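Your details, and what we do with them

Members have been asking why they were sent a four-page privacy notice the week after Christmas, and whether they need to do anything. You don't need to do anything. You are welcome to read it, and Agnes Hepburn, who wrote most of it, would be thrilled to meet the other person who has.

The short version goes like this. When you join, we keep your name, your address, your email and a phone number if you gave us one. We also hold whatever you wrote in the box marked "Anything else?", which over the years has drawn a recipe, two complaints about parking and a rather good limerick. Agnes spent most of July going through the old records and found 2,799 of them, a surprising total for a club whose annual dinner seats 80.

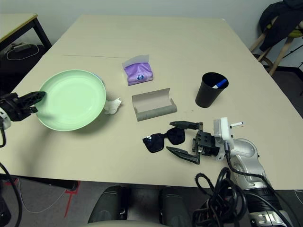
Plenty of those belonged to people who left long ago, and a few to people who had joined twice under different spellings. Anything we no longer had grounds to keep has been deleted. From now on, lapsed members' details will go 20 months after their last subscription runs out, apart from payment records, which we hold for longer for the accounts.

The mailing list has moved as well. It used to live in a spreadsheet on Ubaldo Donati's laptop, protected by a password that he shared freely and wrote on the lid. It now sits with Stornico, who store it for us under a written contract and may not use it for anything of their own. Ubaldo has kept the laptop and is said to be coping.

If you would like a copy of what we hold about you, write to Agnes at the usual address. She has a month to reply and will probably take a day. You can ask her to correct mistakes too - forty of you have apparently been living at the wrong house number, and the post has been reaching you anyway, so do thank your neighbours.

To stop getting this newsletter, use the link at the foot of the email. It works now. Anyone who tried it before Sat 27 January and went on hearing from us should try once more, with our apologies.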